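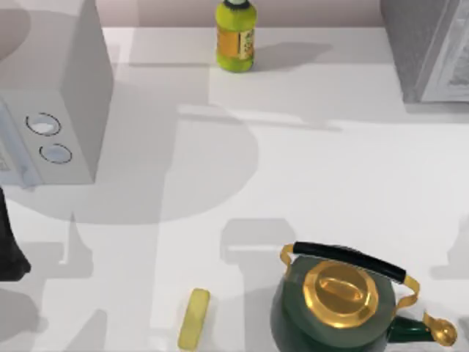
Figure 2. Overhead view of a kitchen counter with a white appliance, a green bottle and a dark green kettle.

4.2 Where small appliances are kept

Counter space came up in nearly every interview, usually before we asked about it. Participants in the Stamley units described the kitchen as big enough to cook in but too small to leave things out. In Saltedow, where the floor plans are older and the kitchens are closed off from the living area, people complained less about space and more about the distance between the counter and the nearest outlet.

We sorted household items into two groups, following Haberkorn and Osei: those with a fixed spot on the counter and those brought out when needed. Kettles were almost always in the first group. Of the 78 households that completed the storage diary, only 11 put the kettle away between uses, and most of these were single-person households in Stamley. Bottles of oil and dish soap moved around more. They were often recorded in one place in the morning and another in the evening, and several participants said they had not noticed this until they filled in the diary.

Larger appliances behaved differently. Once a microwave had been set on the counter it tended to stay there for the length of the tenancy, even when the person using it was unhappy with the spot. One Saltedow tenant had meant to move hers since May and described working "in the leftover bit" beside it. Figure 2 shows a counter with items standing toward its edges. Diary sketches often had a similar layout, with the middle of the counter kept for chopping and plating.

Todorova has argued that this clear area should be treated as a fixture in its own right and measured separately from total counter length. Our data support the first part of that claim. The second is harder to apply, as participants drew the boundary of the clear area in different places depending on the meal they had in mind. Tehrani and Figueroa met the same problem in their study of shared kitchens and settled on the largest uninterrupted rectangle. We used their measure for the tables in this section, although it undercounts usable space on L-shaped counters.

Colour had little effect on placement. Two households said they kept a kettle on display because it matched the cupboards, but neither had moved anything else to make room for it. Cord length and the height of the upper cabinets were mentioned far more often, and are taken up in Section 4.3.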